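Préhenseurs et caméra de poignet – notes de cours, séance 4

Octobre
Par Dinesh Ekanayake

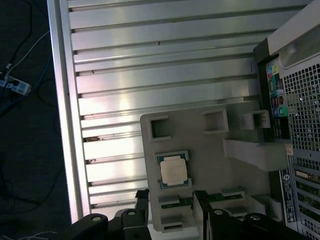
Rappel de la dernière fois : on ne choisit pas un préhenseur sur catalogue. On part de la pièce, puis de la façon dont elle est tenue, puis de l'accès. La force de serrage vient après, et presque toujours on en a trop.

Pièces du TP : processeur de PC de bureau, barrette mémoire. Plaque support grise posée sur le profilé alu rainuré, la tour à droite vue de l'arrière. Tâche minimale = sortir la pièce de son logement, la lever, la reposer. Pas d'insertion sur carte mère cette année, on verra au second semestre si le banc tient.

1. Les trois montages à comparer

Osard : deux doigts parallèles, course courte, doigts rigides. Retour de position correct, retour d'effort médiocre (on lit un courant moteur, pas une force, ne pas confondre dans le rapport). Répétable. Pardonne rien.

Statier : deux doigts aussi, mais mors souples rapportés. Tolère un défaut d'alignement, par contre la pièce peut pivoter dans la prise. Sur le processeur c'est gênant, sur la barrette ça l'est encore plus, le bras de levier est long.

Ventouse Rorkance : pour le capot métallique du processeur ça paraît évident, surface plane. Pour la barrette, non. Donc changement d'outil, donc temps perdu, à compter dans le cycle !! L'an dernier la moitié des groupes l'ont oublié.

2. Accès

Question à se poser avant d'allumer quoi que ce soit : où passent les doigts ? Le processeur est dans un évidement peu profond. Si les bords du logement montent trop haut par rapport à la pièce, un doigt épais prend appui sur la plaque et pas sur la pièce. On croit serrer, on serre le plastique.

Barrette : couchée à l'horizontale entre les petits supports. Saisir au milieu, loin des supports. Ne pas toucher les contacts dorés, même si la barrette est déjà morte (elle l'est, mais on travaille comme si).

Penser aussi à l'encombrement du préhenseur lui-même. À droite il y a la tour et l'équerre grise qui part de la plaque, donc approche verticale ou par la gauche. Les trajectoires qui arrivent de la droite sont à refuser dans le planificateur, zone interdite à déclarer AVANT le premier essai.

3. Caméra au poignet

Avantages : toujours proche de la pièce, pas de câble de calibration vers un pied fixe, résolution utile bien meilleure au moment de la prise.

Inconvénients, à savoir par coeur :
- les doigts occupent le bas de l'image et masquent une partie de la zone de prise, pile au moment où on en a besoin
- reflets sur l'aluminium. Le profilé et le montant renvoient la lumière, l'exposition auto réagit, et le capot du processeur devient tout pâle. Marquage illisible. Inutile de chercher l'orientation par le texte
- gris sur gris : plaque mate, contours peu contrastés. Le vert des circuits se segmente bien mieux, s'appuyer dessus

Conseil : exposition fixe, réglée une fois le bras en position d'approche, pas en position de repos. Noter la valeur. Si vous la changez en cours de série, la série est à refaire.

Caméra fixe en complément : permis, pas obligatoire. Mais alors il faut deux calibrations et dire laquelle sert à quoi.

4. Contrôleur

On utilise le contrôleur Nanayakkara pour les trois outils, sinon on compare n'importe quoi. Mode position jusqu'à l'approche, puis descente lente avec seuil d'effort. Délai de garde à 2000 ms sur la fermeture, au delà = échec, on ouvre et on remonte. Ne pas désactiver le délai de garde « juste pour voir ».

Vitesse : garder la même pour tous les outils. La tentation c'est d'accélerer avec celui qui marche bien.

5. Protocole

12 essais par outil et par pièce. La ventouse seulement sur le processeur. Remettre la pièce à la main entre deux essais, décalage volontaire jusqu'à 7 degrés, tiré au sort avant la série et pas au feeling.

Ce qu'on note :
- prise / pas prise
- pièce qui tourne ou glisse pendant la levée
- contact avec la plaque ou un support
- temps de cycle, changement d'outil inclus

Un essai interrompu compte comme échec. Oui, même si c'est le câble.

6. Pour le rapport

Quatre pages max, schéma du préhenseur vu de côté avec les cotes utiles. Justifier le choix final pour les deux pièces ensemble, pas une par une. Les journaux bruts en annexe. Si un outil est meilleur sur une seule pièce, dire combien coûte le changement.

Reste à voir : usure des mors souples, dérive du zéro après une longue série. Lire le chapitre sur la compliance avant la prochaine séance.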